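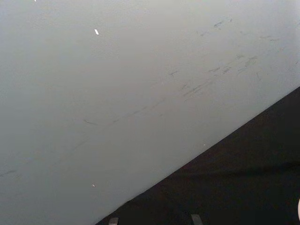

Every autumn the home pages rediscover the plain surface. Clear it, they say, paint it something pale, and your evenings will improve. I have been hearing this for most of my adult life and I've never seen a pale surface stay the way it was on the lid of the tin. A smooth light grey is the worst of them, as it shows everything and flatters nothing. You get the short dark dashes first, then the smudges, then a thin hairline or two trailing away from the rest, and after a while they join up into a slanting band that your eye goes to before it goes to anything else. Nothing in the brochure prepares you for that band. The brochure was photographed on the first morning.

I went to Bredurville in September to hear about a cure. Ulura, a small firm that sells advice on "resting places" for household things, was giving an afternoon talk in the room over Fakia, a shop where you can buy a very expensive doormat. The talk was called The Quiet Table. The idea is that every home needs one flat place with a dark cloth on it, one round thing and one square thing, and that all the bits and pieces of a day will find their way into one or the other. The course that follows the talk costs £50 a session. I took the free biscuit and sat near the back.

Jessie Kinnear gave the talk, and I'll say for her that she was good company. She talked fast and laughed at her own slides. Her case for the black cloth was that a dark ground makes you notice what you've put down, where a wooden table full of grain lets a bunch of keys disappear. I think that's true for keys. I'm less sure it's true for a black phone, a pair of dark gloves or the remote control, and when somebody asked about this she said those things should live elsewhere. A good many things, over the afternoon, were going to live elsewhere.

There is also the matter of what cloth does. It creases. Spread it over a table and it goes into soft folds the minute anybody leans on it or shifts a bowl from one side to the other. Jessie called this "relaxed". My mother would have called it needing an iron. Black also collects lint, crumbs and the hair of any animal you've ever met, and it has to come off the table to be shaken, at which point your quiet table is a bare table with its contents on the floor.
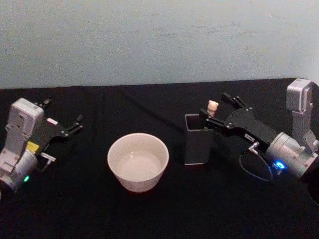 The bowl I have more time for. A deep white bowl with a bit of a flare at the rim is among the few objects that have never needed a course. You can put fruit in it, or post, or batter. It has no corners for things to get stuck in, and you can see from across a room whether it needs emptying. Where I part company with Ulura is over the rule that goes with it, which says the bowl must hold only what came into the house today. By whose clock? I tried this for a week. By the second evening mine held a button, a bus ticket and a tube of hand cream, and I spent longer working out which of them was today's than I'd ever have spent looking for any one of them.

The square box is the weaker half of the pair, and I suspect they know it. A dark grey container on a black cloth is close to invisible in the evening. Whatever goes in it is hidden up to the rim, and hidden things in my house become permanent. Jessie's answer was that the box should be given "a resident", some upright object tall enough to stick out over the top, so that people remember the box exists. I wrote this down word for word. We buy a box to put things away in, and then put something in the box so that we can find the box.

Archie Skinner, who fits kitchens in Bredurville and had come with his sister, put his hand up at this point and asked what was wrong with a drawer. There was a silence. Jessie said drawers were where good intentions went to sleep, and people laughed, and the question wasn't answered. I found him afterwards by the coats. He has been fitting drawers for a long time and thinks most of the trouble is that people have too few shallow ones. "They want big deep ones for pans," he said, "and then they've nowhere for a pencil." He'd charge rather more than Ulura, but you would have a drawer at the end of it.

He was also the only person in the room with a view about the wall. If you push a table against a painted wall and use it every day, the wall takes a beating at exactly the height where you're looking. Bags knock it. Chair backs rub it. On a pale blue-grey the result is a drift of scuffs and smudges, and you can dress the table underneath as carefully as you please. Fakia was selling Ríos, a chalky paint in ten colours, seven of which I'd call grey. Archie wouldn't put it within reach of a child or an elbow. He uses something with a bit of a sheen that takes a damp cloth, and he keeps what's left of the tin. I asked whether melamine sponges were any good. He said they were, and that they would also leave you with a shiny patch where the mark had been, so you could choose which you preferred to look at.
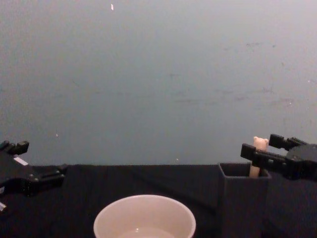

What did win me over, a little, was the resident. I went home ready to be rude about it and found I had no good argument against a pale little figure with a bear's head and round ears standing up in a dark box. It's silly, and it does the job. Cream against all that black and grey is the one thing you can pick out without your glasses, and a face of any sort makes people slightly less inclined to drop a fistful of receipts on top of it. I've tried the same with a wooden spoon and it didn't have the authority.

I still wouldn't pay for it. More than 2000 people have signed up for the course, according to the leaflet, and I'd like to know how many of them had a bowl already. The parts I've kept are the bowl, minus its rule, and the small figure. The cloth lasted 2 weeks before I got tired of shaking it out of the back door, and it now covers the sewing machine, where the creases don't bother me.

The wall I have left alone. Archie gave me the name of the paint he uses, and it's on a slip of paper in the bowl, under the hand cream.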